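Gripper Trials: Common Questions

Which grippers are you comparing?
Two parallel-jaw models, the Nandalar and the Ackah. Both are mounted on the same arm with the same controller, so only the gripper changes between runs.

What do you use as test objects?
Mostly colored blocks and foam cubes, sorted between bins and trays. Foam shows quickly if a gripper closes too hard.

How many picks have been logged?
965 so far. Of those, 542 were with the Nandalar. We drop any run where the wrist camera lost its connection. 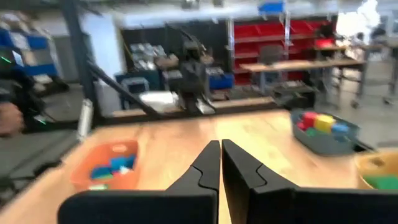

Why do you keep the camera at the wrist?
We tried an overhead camera first. The arm blocked its view on too many picks, and Kadri Jõgi had to throw out 116 of them. The wrist view loses sight of the far bins during the grasp, but the fingertips stay visible.

Can I swap fingertips myself?
Yes. Power down the arm first, then recalibrate. It takes 5 minutes.

Can I get the raw logs?
Ask Wumpini Mensah at the Urkby lab. Logs are copied over every Sunday, so recent runs may be missing.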